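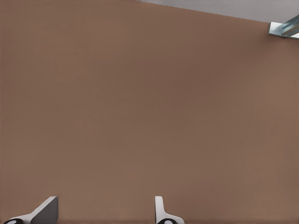
Anard Sim Kit review: three months of teaching a gripper to find its way around a cabinet

I should say up front that I came to Anard as a skeptic. Our little group at Cernthorpe had been getting by with a homemade simulator for years, and I was fond of it the way you get fond of an old car. But a student of mine, Dennis Mohamedi, wanted to try a new way of training grasping policies, and our old setup just couldn't render a wrist camera view fast enough to feed it. So we bought a license in November and I have been living with it ever since.

The method Dennis wanted to test is simple to explain, which I always take as a good sign. You train a policy on what the wrist camera sees, and nothing else, but you give it a short memory – the last 5 views instead of just the current one. The hope is that when the gripper comes in close to something big and plain, the policy remembers where the handle or the edge was a moment ago. Anyone who has worked with wrist cameras knows the trouble. You get near a large panel and the view fills up with brown, with the two fingertips poking in at the bottom and maybe a bit of metal up in a corner, and a policy with no memory has very little to go on.

Anard handles this kind of close-up view nicely. The surfaces have a faint speckle to them, so they don't come out as dead flat color, and the shading shifts gently across a plain panel. That may sound like a small thing, but our old simulator painted everything in one even tone and the policies learned to lean on that, and then fell apart as soon as we changed the lights. Metal parts get proper bright highlights along their ridges too. I was pleasantly surprised by those!

Now for the results, since I know some of you have scrolled down looking for them. We ran 400 trials with the memory policy and the same number with the plain one, all in simulation, same starting positions. The memory policy finished the task in 229 of them. The plain one did a good deal worse, and most of its failures were of one type: it drifted sideways across the panel with the fingers open and never came back. The memory policy did that too, just less often. I wouldn't call 229 a triumph, and Dennis was a bit let down, but for a policy with no depth sensor I think it's a respectable place to start. We haven't moved it to the real arm yet, so please don't read this as a promise about hardware.

What I like less. The contact settings are buried 3 menus deep and the names in the menus don't match the names in the manual. Loading a scene takes long enough that I've started making tea. And the logging tool saves the camera views and the joint readings in separate folders with separate clocks, so we had to write our own script to line them up again. The folks at Zein sell an add-on that does the lining up for you, and it works, but I do feel that ought to come in the box.

We also gave the Dorngate package a fair try, mostly so I could write this with a clear conscience. It loads faster and the manual is much better written. Its plain surfaces looked too clean to me, though, and the memory policy trained there got confused by Anard's shading when we swapped it over.

If your work depends on a wrist camera, I'd buy Anard again – with a weekend set aside for the logging script. If you mostly use a fixed overhead camera, save your money and try Dorngate first. Dennis is now testing a longer memory, and I'll update this page when he has enough runs to compare.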